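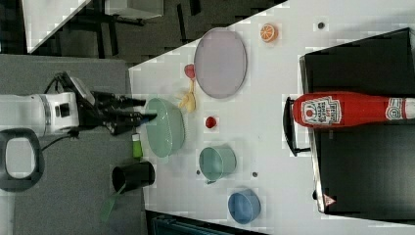
Pale green oval bowl on a white tabletop.

Grulik Kitchenware Terms, release 9
Maintained by Negin Salehi. Updated 2018-01-10.

The list contains 148 household terms in English and Danish, with a short usage note for each.
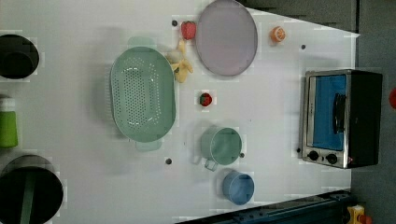
Regional names are kept as separate entries. "Colander" covers any perforated bowl for draining, including oval ones with a handle at each end. "Strainer" is listed separately. Corrections should be sent to Troels Juhl before March.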